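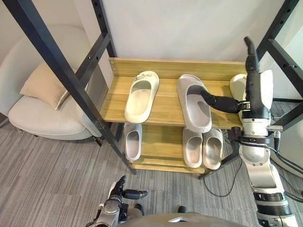 How do I book a room at Galtalura?
Send an email to the booking desk with your dates, the number of guests and a phone number. Raili Heiskanen answers bookings and will reply with a confirmation and a payment link. The room is held for two days while you pay. After that it goes back on the calendar.

Can I book by phone?
You can ask about free dates by phone, but the booking itself has to be made in writing. If you don't use email, a letter is fine. Allow extra time for an answer.

What does it cost?
Prices are on the price list and include heating, water and bed linen. There is a deposit of 50 euros for each booking, whatever the length of stay. You get it back after you leave, to the account it was paid from.

When can I arrive and leave?
Rooms are ready from mid-afternoon and should be empty by noon on the day you go. If nobody has booked the night before, you may be able to get in earlier. Ask when you book.

How do I get in?
You will be sent a door code on the morning you arrive. The same code opens the street door and your room. It stops working at noon on your last day, so take your bags out first. 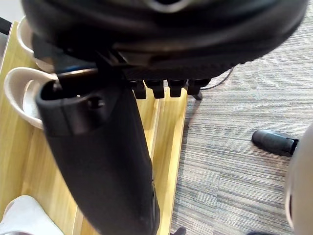 Page last changed: February 4, 2024

Where can I park?
Guests can use the spaces along the back of the building, on the Pikholm side. Please leave the spaces with name plates free. There is one charging point, which is run by Zuller and paid for with their card. We can't lend you a card.

Can I get there without a car?
The bus to Pikholm stops at the bottom of the hill. Walk up past the Laaksonen building and take the second gate. The path is steep and is not cleared first thing in the morning when it snows. With heavy luggage a taxi from the station is easier.

Is there a kitchen?
All rooms except 305 share the kitchen on the same floor. Room 305 has its own small kitchen with two rings and a fridge. Plates, pans and cutlery are in the cupboards. Bring your own coffee and spices, and label anything you put in the shared fridge.

Can I wear outdoor shoes inside?
We ask guests to take them off at the door. Bring something to wear indoors if you get cold feet. 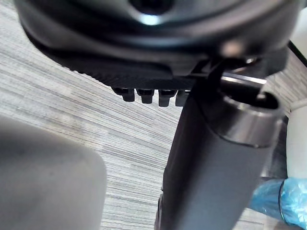

Boots with studs should be carried to your room by hand, as the floor in the corridor was sanded in January and marks easily.

Are pets allowed?
Dogs are allowed in the two ground-floor rooms. Say so when you book. Cats and other animals can't stay.

How do I use the sauna?
Write your room number on the sheet by the sauna door. One slot a day is included. Turn the heater off when you finish, even if someone is waiting.

What if I lose something or break something?
Tell Nanami Hoshino, who looks after the rooms. Small things such as glasses are not charged for. Damage that costs more than the deposit is invoiced separately, up to a limit of 2,000 euros.

Can I cancel?
You can cancel free of charge until a week before you arrive. Later than that we keep the deposit and refund the rest.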